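Thin dark line running down a gray surface – crack or seam?
Ramcombe Home Help Forum, Surfaces and Finishes

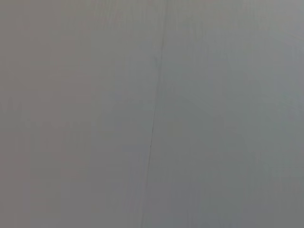 Page 15 of 600

Triin Luik
25 Jun 2018

Hi everybody! First post, though I've been reading the old threads here for weeks and loving them. We moved into a 1990 house in Jarnisitz in the spring and I'm finally getting to the utility room, which I have big plans for. The worktop in there is a plain matte gray and I like it a lot. I want to keep it if I can.

My trouble is the line in the photo. It's very thin and it wanders a little on its way down. At the top it fades away so softly that I can't tell you where it starts. Then it gets properly dark a bit below the middle, with a little jagged step in it, and after that it goes faint again. I've wiped it with dish soap and a soft cloth and it looks the same as before. My mother thinks it's a joint where two pieces were put together. My neighbor thinks it's a crack. I go back and forth!

The seller left a folder with most of the house papers in it, and there's a receipt from a shop called Paulauskas for "worktop, gray, fitted," number 1252, but it doesn't say what the thing is made of. The underside is boxed in by the cabinets so I haven't been able to look at it from below yet.

So, three things I'd love to know. Can I find out if it's a crack or a joint without taking anything apart? If it's a crack, can I fill it myself and keep the color close? And is it all right to use the worktop in the meantime? I fold clothes there and do my potting on it, and I was going to stand a heavy sewing machine at that end. I've done plenty of painting and tiling, so I'm not scared of a bit of careful work. Thank you so much!

pustau_kitchens

Welcome! What a nice project, and good for you for wanting to keep the old top. Too many people rip out a perfectly good one over something this size.

I can't tell you for certain from a photo, but I'd lean toward a crack, or else a joint whose filler has started to chip. A joint is normally cut with a saw and a straightedge, so it stays straight. Yours wavers and has those small kinks. The fade at the top also makes me think crack, as a joint would carry on all the way to both edges of the worktop. Your picture is close in, so follow the line with your eye in the room and see if it reaches the front edge and the wall. If it goes the full way at an even width, your mother gets the prize.

Some tests you can do this afternoon:

Run a fingernail across it, slowly, in several places. Try the dark part and both faint parts. If your nail catches only at the dark part, then you probably have a small chip there with a much finer line on either side. If it doesn't catch anywhere, it could be a surface mark or a stain sitting in a hairline.

Get a flashlight and lay it flat on the surface so the light skims across. Do it in the evening with the room light off. Any difference in height throws a shadow, and you'll see right away if one side sits higher than the other. I love this trick and use it on walls and floors too.

Press down with your palm on one side of the line, then on the other. Have somebody else watch it closely while you do. If it opens or one side dips, stop there and don't fill anything until you've found out what's going on underneath. Filler in a crack that moves will come out again by July, and you'll be cross with me.

Put a small pencil tick where you think the top end is and another at any other end you find. Write the date on a bit of masking tape beside it. Leave it a few weeks and look again. If it's grown past the tick, it's live.

About filling. You really need to know the material first, so try an inside edge or the cutout around a pipe if you have one. A solid top is gray the whole way through, while a covered board will show a thin skin over something else. For a solid top, a color-matched two-part repair kit is the usual way. Clean the line, dry it well, mask both sides close up, press the filler in across the line with a plastic spreader, and take off the extra before it sets hard. For a covered board, use the paste that's sold for that kind of top, and go very easy with sanding or you'll leave a shiny patch on that lovely matte.

Mix your color under the light the room normally has. Look at your own photo – the gray is a touch warm on the left and cooler on the right, and that may just be the light, but it shows how slippery gray can be. Make three or four test dabs on a piece of card, let them cure, and hold them next to the line at different times of day. They nearly always change as they dry. I aim slightly darker than I think I need and I'm almost always happy with it.

Folding clothes is fine. I'd hold off on the potting for now, water and grit are the two things you don't want in there. And please keep the sewing machine off that end until you've done the palm test!

mossy_step

could just be a pen mark or a hair stuck under the finish. had one like that on a shelf for years. try rubbing alcohol on a cotton swab in a corner first, then on the line

Hedgerow88

I'd do everything pustau_kitchens says, and add one more that I'm very fond of. Rub a bit of ordinary white chalk over the line, lightly, and brush off the extra with a dry paintbrush. Anywhere that's open will hold the chalk and show up beautifully against gray. Then you can see which parts need filling and which are only a shadow or a stain. It washes off with a damp cloth. Test it somewhere out of sight first, as a few matte tops do hang on to chalk.

On the receipt, it's worth calling the shop if it's still going. Fitters often kept the order books, and the number could lead you straight to the name of the material and even the color. I did this with a bathroom counter and they read me the whole order over the phone, down to the edge trim. I was thrilled.

One thing I'd do differently is the mixing. I buy the nearest ready-made gray and leave it alone, for a line this thin. With a hairline the eye doesn't pick up a small color difference much, but it does pick up a smear on each side, so put your effort into the masking. Low-tack tape, pressed down with the back of a spoon, and pull it while the filler is still soft.

Triin Luik

Oh, these are wonderful, thank you all! I've done the fingernail already, I couldn't wait. It catches at the dark part with the step, and above and below I feel nothing at all. My husband watched while I pressed and he says it didn't move. I'm doing the flashlight tonight when it's dark enough, and the chalk tomorrow. The alcohol made no difference, but I'm glad I tried it.

I've put my pencil ticks on and moved the potting out to the back step. I'll call Paulauskas with the receipt number and post what they tell me.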